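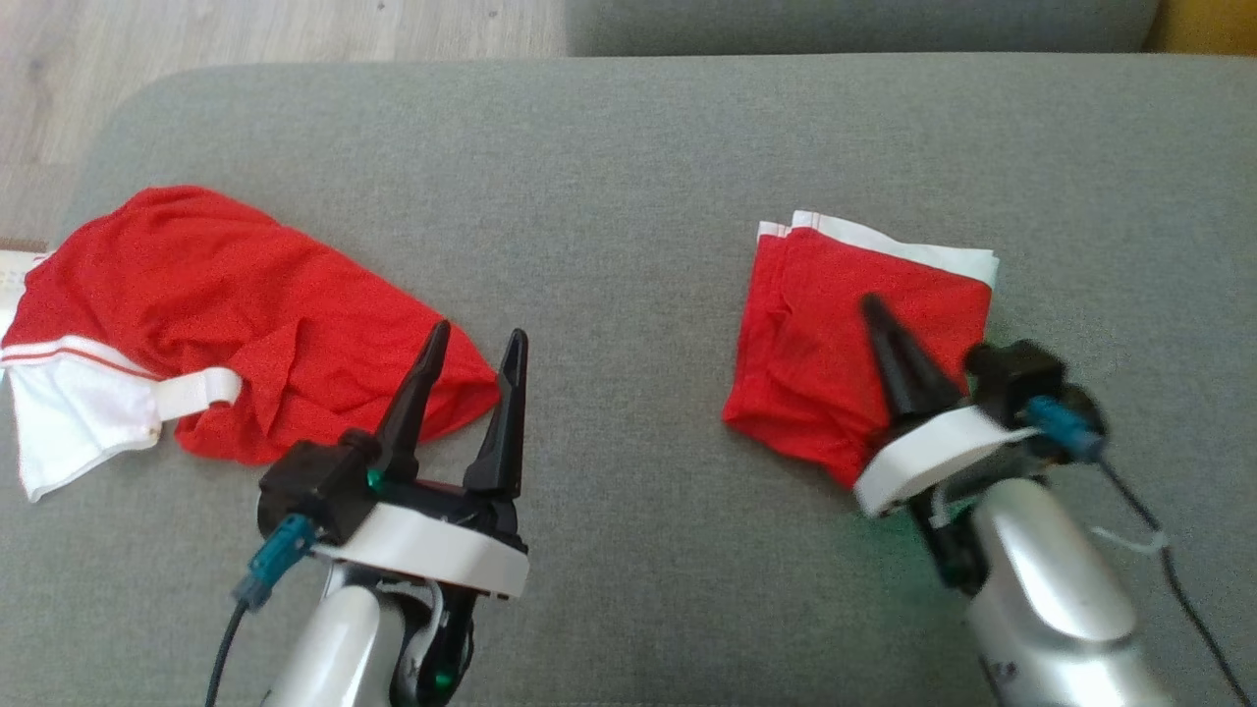
Laundry trial on the sofa, one pair folded and one pair to go.

Review: Vunder two-arm bench kit, after one budget cycle

We bought the Vunder kit for a small household-tasks project at Tremska, and this review is meant for people who have to put a number in a spreadsheet before they have touched the thing. I did our costing, so most of what follows is about money and planning. There are better places to read about control software.

What you get for the base price is two arms, two parallel grippers with the plastic mounting brackets, the cables, a power supply and a licence for the basic control package. You don't get a stand, spare fingers or any kind of transport case. Our quote came to $3098 per arm, grippers included, which was lower than we had allowed. The spare parts and the mount then took up most of the difference.

The mount was the first surprise. Vunder sells its own for $961. We got a quote for a locally made one from Clonel and it was cheaper, but the lead time would have pushed us past the end of February, so we paid for the factory part. It is solid and the bolt pattern lines up. The price is hard to defend for what it is, and I would ask for it to be bundled if you are buying more than one set.

Budget for fingers. The tapered black ones that come standard are good at getting under the edge of a garment and they pinch thin cotton well. They also wear at the tips if you work against anything firmer than a cushion. A spares pack is $411. We ordered one with the kit and should have ordered two.

Soft goods are what we use it for, mainly underwear, tea towels and T-shirts, on whatever surface a person would use at home. Boxer briefs have turned out to be a useful test item. The waistband is stiffer than the rest and the body of the garment bunches up, so you find out quickly whether the grip settings are any good. On a sofa seat the fabric underneath gives a little, and the fingers can press down without the hard stop you get on a table. We changed our force limits for that and have left them there. Buy your test garments in sets of the same colour and size. It costs very little and saves arguments later about whether a result came from the folding or from the shirt.

Cabling is the weak point. The teal-blue connectors at the grippers seat firmly, but the cables that run down from them need managing, and what comes in the box for that is poor. We use ordinary cable ties from the hardware store. Leave slack at the wrist -- more than the manual shows -- and check it at the start of each session. The small green lights on the grippers are bright enough to see in a lit room, which I like.

Set-up took us 7 working days from unpacking to the first fold we were happy with. The manual suggests less. Calibration was most of it, and it has to be repeated if you shift the mount, so decide where the kit is going to live before you start. Allow for the labour in your budget as well as the hardware. Ours didn't, and it had to be found elsewhere.

We also looked at the Tuhumury set. It has a longer reach and a nicer case, but the grippers are priced separately and the service plan is compulsory for the first year. For a lab with a steady maintenance budget it may be the better buy. Ours is a one-off grant, so ongoing fees were a problem.

Support from Vunder has been fair. Emails are answered within a day or two, and a faulty power supply was replaced at no charge, though we paid the return freight.

Good: price per arm, standard fingers on cloth, firm connectors.
Not so good: cost of the mount, cable management, optimistic set-up time.

I would buy it again for cloth work. For anything heavier I would want to see a payload test first, and we haven't done one.

Posted 30th January. Prices are what we were quoted, before tax and freight.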